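Maver Home & Yard Tips
Search tips Enter keyword Go All sections

Print this page | E-mail this page

Teaching a Yard Robot Its Route: Tips for Recording Your Own Runs

6 April 2022

The Zollimon cart is sold with the words "learns your property" on the carton. It learns your property the way a new hire learns a stockroom: somebody has to walk it through, over and over, and the carton is quiet about who that will be. You drive the thing by hand with the controller, it records what its cameras see and what your thumbs do, and later it tries to do the same on its own. The recordings are called runs or examples, depending on which page of the manual you have open.

I have been at this since October. I am still not sure it beats a wheelbarrow. But if you have bought one, or had one handed down, these are the habits that cost me the least time. Most apply to the Prokopenko kit as well, though the menus are laid out differently.

Before you record anything

Decide on one job. "Haul things around the yard" won't do. "Go from the shed door to the compost and stop" is a job. The cart can only copy what it has been shown, and if half your runs end at the compost and half end at the gate, don't be surprised when it heads for a spot between the two.

Walk the route first, on foot, with nothing in your hands. Pick up hoses, dog toys and anything else that won't be there next week. Leave whatever will be. I cleared mine so well the first weekend that the cart had never seen a garden fork until it met one.

Charge everything the night before, controller included. A controller that is going flat gets sluggish before it quits, and your sluggish steering goes into the recording with everything else.

Wipe the lenses with a soft cloth, dry. Paper towel leaves lint. Do it again halfway through if the grass is wet.

Set the clock. Mine had reset itself, and I spent an evening trying to work out which runs were morning and which were late afternoon.

How many runs?

The leaflet says 16. I would love to meet the yard that leaflet was written in. After 16 my cart could manage the first straight piece and then turned into the raspberries, every time, with great confidence.

By winter I had recorded 600 short clips. After sorting I kept 379. Of those, 161 turned out to be the same flat stretch outside the shed, where I always started and where nothing happens. So the machine had an excellent education in leaving the shed and a thin one in everything after that. If I were starting over, I would begin runs from the middle of the route as often as from the door.

Don't take my numbers as a target. A small square lawn may need far fewer. A slope with a bad corner may need more than you have patience for, and it is fair to decide at that point to carry the bucket yourself.

Driving

Drive slowly, and drive the way you want it to drive. If you cut the corner because it's cold out and you want your coffee, you are teaching it to cut the corner.

Keep your thumbs steady on the sticks. Small constant twitches feel like careful steering from where you stand and look like nonsense in the recording.

Show it some recoveries. This is the one piece of advice in the manual I would underline. Drive a little off line on purpose with the recording paused, start recording, and bring it back. Do it on both sides. Perfect runs teach it nothing about getting out of trouble, and it will be in trouble before long.

Stay behind it, out of view of the front camera. For two weekends I walked ahead to move branches, and I suspect the cart decided that the route was wherever my boots were. I can't prove it. It did stop dead the first time I wasn't there.

Stop cleanly at the end. Let it stand still for a few seconds, then press the button. Otherwise you get clips that end in mid-roll and a cart that doesn't know it has arrived.

Bumps

Rough ground shakes the cart, and you can't do much about that. Tighten the camera mount before each session, with the small hex key that comes in the bag, and check it again at the end. If it has worked loose, mark that whole session as doubtful. A dab of paint across the screw head and the bracket will show you at a glance whether it has turned.

Lower the tire pressure a little if your model has air tires. It helped with the rattling on mine. It didn't help the steering, whatever the forum says.

Leave in some of the shaky clips. I used to throw out anything that wasn't crisp, and what I had left was a lovely set of clips from the one smooth part of the yard. The cart will have to cross the rough part on its own with the same view, so it may as well have met it.

Sorting what you've got

Sort the same day. In a week you won't remember why you stopped halfway down.

Use three folders: keep, toss, not sure. Look at "not sure" once a month and be hard on it. Good reasons to toss a clip: you hit something, you drove the wrong way, the recording started late, the neighbor's cat was riding along. Bad reasons: the light was dull, the picture was ugly.

Name your folders for the ground and the weather, in plain words. "Gray, grass, from the middle" tells you something. "Test final 2" doesn't.

Count your clips by place as well as in total. The app shows one big number with a green bar under it, and the green bar is happy with anything. It was full on mine while the cart still couldn't get past the water butt. I keep a pencil tally on the back of a seed packet, by section of the route, and it has been the more useful of the two.

Keep a copy off the cart. The card slot faces up on the older Zollimon, under a rubber flap that doesn't always seat. I put a strip of electrical tape over mine.

Weather and open ground

Sunny clips are pleasant to look through and they are what everyone brings home first. Then comes a cloudy day and the cart dithers, with no hard shadows to go by. At least I think it's the shadows. The Zollimon help line thought it was the battery, and charged me for the call.

So go out under cloud on purpose. Change the ground too, if the cart is ever meant to leave the lawn: grass, dirt, the place where one gives way to the other. Edges where grass peters out into dirt are harder for it than a paved border, and in the country there are more of them. Open land has its own trouble, with very little close by to steer toward and a few far-off trees and poles that hardly change as you roll. Turn a little more than you need to. Come at the same place from more than one side, and don't always record it pointing at the same tree.

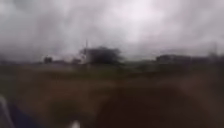 Gray sky, open ground.

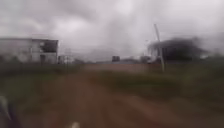 One reader wrote in from Skaditz to say that all this is far too fussy. The letter says to record whatever you would be doing anyway, never sort, and let the machine make up its own mind, and that a cart brought up like that has been taking ashes to the heap all winter with two mishaps. It goes on: "You spent your evenings on folders and I spent mine indoors. Yours goes into the raspberries and mine goes into the ditch. I don't see that you are ahead."

Perhaps so. I asked how many clips there were of the ditch and haven't heard back. My own suspicion is that ashes go by one path at one time of day, and that a job like that will forgive nearly anything. Try it with a route that changes and write again in the fall.

Two odds and ends that didn't fit anywhere else. If you retrain after adding new clips, keep the old version until you've watched the new one do the whole route at least twice; mine got better at the corner and worse at the gate. And always walk beside it on the first trip with your hand on the stop button, however well it did last week.

Print this page | E-mail this page

Related tips
Getting rust off a hex key set
Storing lawn batteries over the winter
What to do with a wheelbarrow that pulls to one side
Raspberry canes: tying up after damage
Labels that stay put on memory cards
Prokopenko kit: setting the controller dead zone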